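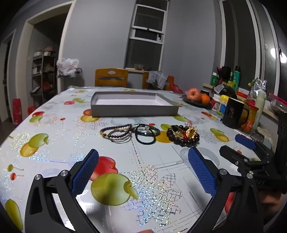

Jandeo Bracelet Sorting Kit for school clubs

Class set for learning to collect hand demonstrations
Sold by Flovau, club and classroom equipment
Ages 14 and up, two pupils per set

The Jandeo kit is a practice task for clubs that already work with hand-held grippers. Pupils take bracelets and other small jewellery from a table and lay them in a shallow tray, one piece after another, and the recordings become the training material for the club's own robot arm. The grippers are not part of the kit. It was made together with the Jundska robotics club, where Hanne Ásgeirsdóttir teaches the evening group, and most of the task cards come from her lessons.

We were asked many times why it is jewellery. Blocks and cups are good for the first month, but after this the pupils become too quick and do not look any more at what the fingers are doing. A bracelet changes its shape each time it is lifted. A thin cord lies very flat on the table and must be taken from the side, and big round beads can roll between the pads when the grip is too high. The pupil has to decide where to hold it before closing.

What is in the box

Bracelets and strings, 16 pieces, in mixed thickness: beads, chain, cord and elastic
Two shallow trays
One set of task cards, printed on both sides
Teacher's booklet, in English and Danish
Log sheets for 300 attempts
One cloth bag for the small pieces

Spare bracelets can be ordered separately. Please write which ones you miss, we do not need the whole set back.

The task cards

Card 1 is one bracelet into an empty tray. Card 2 is the same with the left hand. From card 3 there are two grippers, and one of them must hold the piece while the other waits or helps. Card 5 is the one the pupils talk about: a strand has to be lifted straight up, held still, and lowered in the tray so that it does not fall over the side.

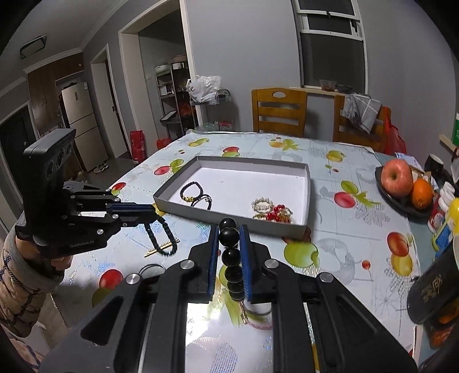

Large black beads held between the blue pads, with the tray behind.

On card 6 the pieces overlap in the tray and the pupil must take out only the one written on the card. Cards 7 and 8 are for groups which have done the others well. Gunnlaugur Toft wrote them for the autumn competition and they are rather hard.

About the table

You do not need a laboratory. The Jundska pupils do much of the work at home, on the table where they eat, and we recommend this to other clubs also. A patterned tablecloth is welcome. If all recordings are made on one plain white desk, the arm will learn the white desk. Let the fruit plate and the mugs stay at the back, but keep free a space for both elbows.

Lamps need some attention. Shiny cloth gives reflections, and in the evening the windows do it also. A little of this is useful in the data. If the beads cannot be seen in the picture, move the lamp and record again.

How one club uses it

The Jundska group began with the kit in October. They work in pairs, one records and the other fills in the log sheet, then they change. Their goal was 4000 attempts before the competition and they reached nearly all of it. Baoshan Cai, who was in the group for the first time, kept also the failed ones in a separate folder with a short note for each: too high, too fast, cord slipped. We found this so good that there is now a column for it on the log sheet.

Volodymyr Kuzmenko looks after the club's training computer. His advice is to copy the files after every lesson and to write the card number in the file name, otherwise you sit a whole evening with sorting.

Before you order

Will the kit work with our grippers? It was tried with two-finger grippers with soft pads. With hard fingers the chain pieces are difficult, and the beads can get scratches.

Does it include software? No. The kit is only the objects, the cards and the papers.

Can younger pupils use it? The pieces are small, so please not with little children in the same room. For pupils under 14 we have the Dwivedi kit with larger soft objects.

Can we use our own bracelets? Yes, and it is a good idea when the group knows the set too well. Do not use something which somebody would be sad to lose. Elastic threads can break after many lifts.

Care

Wipe the beads with a dry cloth. Keep the chains in the cloth bag and not together with the cords, or you will spend the beginning of the lesson with knots. The trays are not made for water.

Questions about the task cards are answered by Skarphéðinn Lykkegaard at Flovau. Schools can pay by invoice.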